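4. Scene Rules for Simulated Tabletop Tests
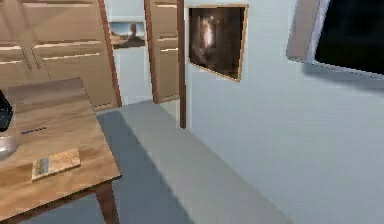

Marit Ljungberg
Lead author, test methods, Narkenel

Figure 3. Rendered room, table items in start position.

Rules first, results in Section 5. Every scene gets a written sheet before any run - item list, start pose, light setting. No sheet, no run. We checked 154 scenes against the Pamcombe draft and 22 failed, mostly on items too near the table edge. The bowl at left in Fig. 3 is metallic and reflective, so the sheet must state the finish as well as the size. Same for shadows on the carpet: fix the light, write it down.

Wall pictures stay put between runs. Moving them changes the backround and scores stop being comparable. 20 runs per scene, 20 seeds, logged seperately. Failed runs are kept in the log. Draft wording on doors still open, see Appendix B.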